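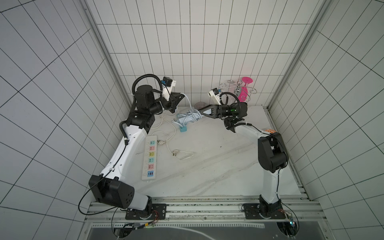 Glykeria reckons we should send the Saklow kit back before the trial runs out and put the money towards a second Sulter, on the grounds that anything which takes 40 minutes to home itself is a hobby. Noted. She has not read the invoice terms, and I have, so we are keeping it till February whatever either of us thinks.

November 9, 2018. Saklow two-arm bench kit, trial unit, cable tasks.

Firmware updated first thing. The release notes say "improved stability" and then list 11 known faults, which I suppose is a kind of stability. Homing did come down afterwards, left arm quicker than right. Haven't told Glykeria yet.

Cables all day. Right gripper on the coiled white one by the blue cube adapter, left arm waiting over by the power strip. The white pads on the right fingers are the soft set from the spares bag. Grip force at 60 per cent, as per the manual. The manual also says to "adjust to taste", so I tried lower and went back.

Things to take up with Grewal, who sold us this:
– wrist camera lead on the left, strain relief wants rethinking
– teach mode drops out if you open the log window. Ticket 673, still "with the team"
– the quote had tiles as an extra. We did our own. I would like that line taken off the bill
– is the glass rack task in the standard demo pack or the dear one? The brochure says both

Grigoris Giannakopoulos wants the wine glass job in the write-up for Tiltstead as it "shows finesse". Fine, but cables are what they asked about, and cables go in first.

Loose cord remains the hard part. The planner treats it as a polite sort of object that stays where it was put. Next: same routine with the cord started in a figure of eight, then swap the arms' roles. Need to find the other hex key.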